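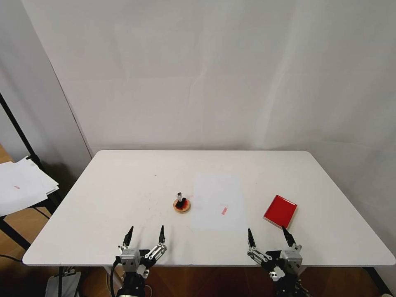

One reader wrote to us in December that to report a stolen bicycle in Londau is to lose an afternoon as well as a bicycle. She had waited at the counter, she had filled in a form, and then she had heard nothing for a year. I took her letter with me when I went to meet Karim Hijazi, and I put it on his desk before I had even removed my coat.

He read it twice. "She is right to be angry," he said. "But I would like to know if she gave us the frame number. I am sorry, it is always my first question. My wife says I will ask it at my own funeral."

Hijazi has worked for the Londau police for most of his adult life and he has been in charge of bicycle theft there for the last three years. His office is on the ground floor of the station in Praklow Street, next to the yard where the recovered bicycles stand under a tin roof. During our talk it rained on this roof so strongly that he had to repeat some of his answers.

Last year, 776 bicycles were reported stolen in the town and the villages that belong to it. The police found 330. Of these, 200 went back to the people who owned them. I asked him what happened to the others, and he looked out to the yard.

"They are here, or they were here. We keep a bicycle for six months. We know it was stolen, because we found it in a van together with many others, or in a cellar, and the man there could not explain it. But stolen from whom? A black bicycle with a basket. I have on my list very many black bicycles with a basket. If there is no number, I cannot give it to you only because you have an honest face."

The number is normally stamped into the metal under the pedals, and you must turn the bicycle over to read it. On older ones it can be near the saddle or at the back wheel. Hijazi says that when he gives talks in schools and at the market, he asks who has written it down, and usually a few hands go up. Then he asks who could find the paper at home the same evening, and most of these hands come down again.

I wanted to know who the thieves are. People in Londau like to say that it is always the same gang, and that everything goes over the border in one night. He did not want to say this was false, but he found it too simple.

"There are three kinds of stealing, I would say. There is a young person who has missed the last bus. He takes a bicycle with a bad lock, he rides home and throws it in a hedge. This one we often find. Then there is somebody who needs money quickly and sells it the same day, for very little. And there are people who come with a van and know exactly what they want. They come for the electric ones. It is not the biggest group but it makes the most damage."

The van that was mentioned in all the local newspapers belonged to this third kind. It was stopped in the autumn on the road to Trnka, and the driver said he was moving house. Hijazi was not on duty that night. He was called from his bed and came in his own car. 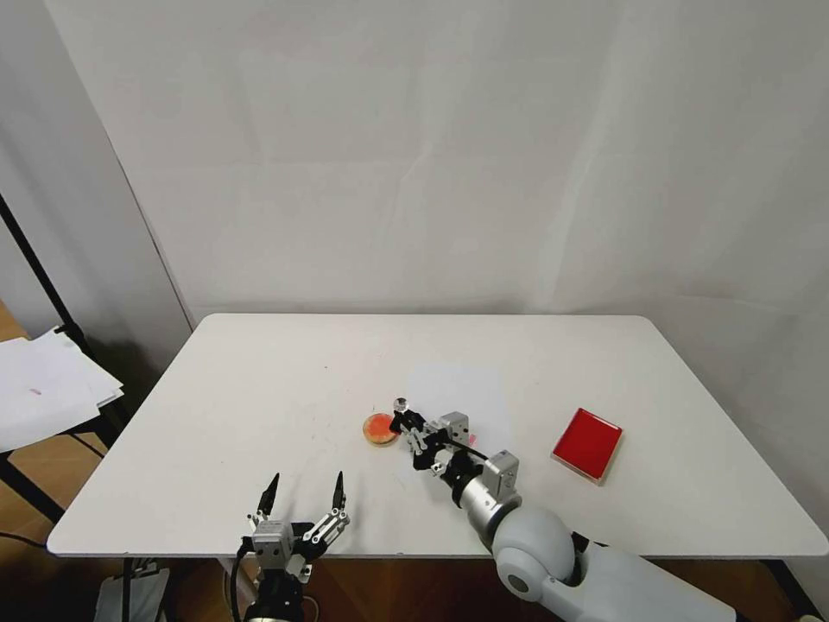

"I opened the back door and I saw that they had put blankets between them, so that the paint would not be scratched," he said. "They had been careful. They had taken off the pedals and put them in a bag, and on the bag was written which pedals belong to which bicycle. We were glad for that later, when we had to put everything together."

The case is still in court, and so he would not speak about the two men who are accused. He only told me that a cleaner from the hospital got her electric bicycle back from this van. She had paid for it in instalments and she had gone on paying after it was stolen, because the contract said so. She needed it to reach the early shift, when there is no bus from Hevier.

We spoke then about the station forecourt, where more bicycles disappear than in any other place in the town. The council put new stands there two summers ago. They are solid, and Hijazi likes them, but he thinks they are in the wrong corner. From the ticket office you cannot see them, and in the evening the lamp behind the kiosk is switched off when the kiosk closes. He has written to the council twice. The first answer thanked him for his letter. He is waiting for the second.

I asked if there are enough people to do this work. He took his time with the answer.

"We are 5, on paper. One is on long sick leave, and one is lent to the traffic section until spring. You can calculate it yourself. I don't complain, the burglary people have it worse. But when your reader says that she heard nothing for a year, this is the reason. We write to people when we have something to say. Perhaps we should also write when we have nothing to say. I have thought about it since you gave me the letter."
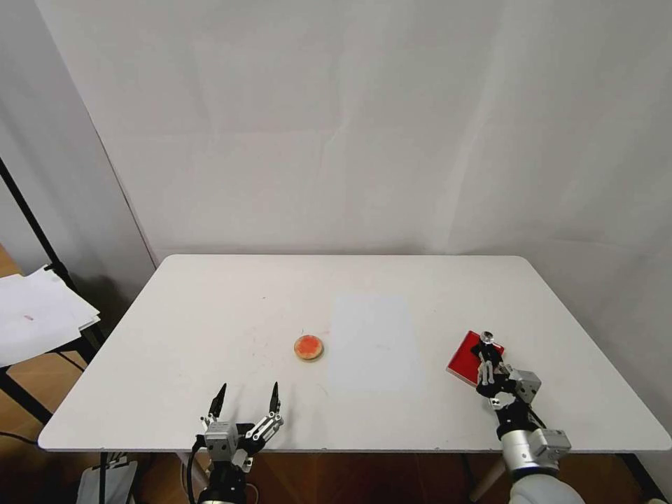 Another reader asked us whether it is allowed to take back your own bicycle, if you see it in the street with a strange lock on it. I passed the question on, and Hijazi sighed, as he hears it every week.

"Please call us and stay near it. Do not cut the lock. We had a gentleman last year who cut it, very happy, and he rode away, and it was not his bicycle. It was the same model. The real owner had just bought it new, and she was sitting in the café and saw everything." Both of them came to the station, and in the end they had coffee there together, but for an hour it was not pleasant.

And if you see it for sale on the internet? Save the page, he advises, write down the name of the seller and do not send him any message. A seller who feels that something is wrong will take the offer down in minutes. Some people arrange a meeting and go there with a brother or a neighbour. He has seen one broken nose from this and does not want to see a second.

The next public viewing of recovered bicycles is on 31st January in the yard in Praklow Street, from ten until two. Visitors must bring the frame number, a receipt or a good photograph on which one can recognise something particular, for example a sticker or a repaired place in the paint. What is not claimed goes to the auction in the spring. Hijazi himself bought his first bicycle at this auction when he was a student. It was stolen from him after four months, in front of the library.

"No," he said, when he saw me take the pen again. "I had not written down the number."

Home News Courts Traffic Letters Archive

Recent items
Lamp at the station kiosk: council gives no date
Two cellars broken into in Hevier
Road to Trnka closed at night for repairs
How to report a theft by telephone
Letters: the counter in Praklow Street

Contact the editors | Copyright Londau local pages | Back to top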